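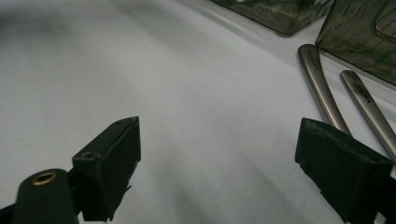

A reader wrote to ask why the cotton rows say "shrinkage" when half the values are negative, and could I please pick one meaning and stick to it. Fair! I've picked one. A positive number now means the fabric got smaller, a negative number means it grew, and every row in the current files follows that. If you downloaded a copy before 2021-10-03, please throw it out and grab a fresh one.

# Prewash: a little dataset of fabric shrinkage

I sew curtains, napkins and shirts for myself and anyone in the family who holds still long enough, and I got tired of cutting into nice cloth and finding out after the first wash that it had opinions. So I started measuring swatches before and after washing and typing the results into a spreadsheet. Then a friend wanted the spreadsheet, then her sewing group in Amden wanted it, and now it lives here.

There are 68 swatches in the table. It's small, it leans hard toward cotton and linen (that's what I sew), and I'm the only person holding the ruler. Keep that in mind before you build a business on it.

## What's in the folder

- `swatches.csv` has one row per swatch: fiber, weave, where I bought it, and how it was sold (by the yard, remnant, cut from an old sheet).
- `washes.csv` has one row per swatch per wash, with the length and width afterward.

That's it, just the 2 files. They join on `swatch_id`. I used to keep a third with my opinions in it, but those have moved into the `notes` column where they can do less harm.

## The columns people ask about

| column | what it means |
|---|---|
| `swatch_id` | my own label, letters for the fiber and then a number |
| `fiber` | what the bolt or the seller claimed, spelled the way they spelled it |
| `weave` | my best judgment, so "plain" and "probably plain" are both in there |
| `warp_change` | percent change along the length, positive is smaller |
| `weft_change` | same thing across the width |
| `dry` | `line`, `flat` or `tumble` |
| `pressed` | `y` or `n`, measured after pressing if `y` |
| `notes` | anything else, cut off at 2,000 characters |

Yes, I hit the limit once. It was a seersucker and I had a lot to say.

## How I measure

1. Cut the swatch on grain. I pull a thread first and cut along the gap, which takes forever on the tight weaves but saves so much grief later.
2. Overcast the edges so they don't fray away in the machine.
3. Mark a square inside the swatch with little thread tacks. I tried a washable pen and, well, it was washable.
4. Lay it down without tugging and let it sit for a while. Cloth that's just come off a bolt has been pulled tight and wants a rest.
5. Measure both ways, tack to tack, in three spots, and write down the middle value.
6. Wash warm, dry however the row says, let it sit again, measure again.
7. Do the whole thing over. Each swatch gets 2 washes, and both are in the file.

Step 4 is where I used to go wrong. My early linen numbers were all over the place, and when I repeated them with a proper rest in between they calmed right down. The old values are gone from the table, I didn't see the point in keeping them.

If you want to send me numbers, please follow the same steps, even the boring ones. And please, please measure on a hard surface! I did a batch on the ironing board one evening and the padding let the ruler sink, so everything came out slightly off and I had to do it all again. 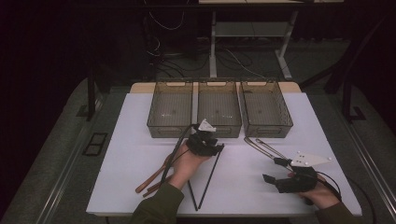 ## Where the fabric came from

Most of the cotton is from Nillow, my local shop, plus whatever was in their remnant basket that month. The linens are mainly Kornen, and I've bought from them long enough that I could compare different dye lots of the same cloth (they didn't match each other, have a look at the `LN` rows). The heavier stuff, canvas and a ticking stripe I love, came from Karagiannis. A handful of swatches were cut from old bedding, and for those I've left the seller blank and put "used" in the notes, seeing as they'd been through the wash plenty before I met them.

Nobody gave me anything free and nobody asked me to say nice things. I paid shelf price like anyone else.

## Stuff I'd be careful about

- **Used sheets barely move.** They had done their shrinking years before. Filter them out if you want numbers for new cloth.
- **My washer is my washer.** It's a top loader and it's rough on things. A gentler machine might give you kinder numbers.
- **Tumble rows are mostly cotton.** I wasn't brave enough to tumble the good linen, so don't compare dryers across fibers with this table.
- **Gauze is a mess.** It goes crinkly and you can get nearly any width you like depending on how you smooth it out. I'd ignore those rows, but someone asked for them.
- **Wool isn't here.** I washed one piece in September and made a very small, very thick coaster.

## What I use it for

Mainly deciding how much extra to buy. I look up the closest fiber and weave, take the worst value I find, and add that to the cutting length. For curtains I also wash the whole length before I cut, whatever the table says, and I leave a deep hem that I can let down later. Napkins I've stopped worrying over. They get cut a bit big and nobody at dinner has ever brought a ruler.

Someone wrote that they'd used it to teach percentages to their kids, and I love that.

## Sending changes

Open an issue or a pull request, either is fine. For new swatches I need the before and after measurements, not only the percent, so I can run the sum myself (I once got a whole batch with the subtraction backward, no hard feelings). Inches or centimeters, just tell me which. If you spot a typo in the fiber names, check the rules above first: I keep the seller's spelling on purpose, so "cottn" on a tag stays "cottn" in the file.

I'm slow to answer in curtain season.

## License

Do what you like with it, the numbers are free. A link back here would be nice so people can find the newest copy.

## Still to do

- More knits, once I work out how to mark them without the tacks puckering
- Cold wash rows for the linens
- Fix `CT` labels that skip a number
- Rewash the ticking, the second measurement looks odd to me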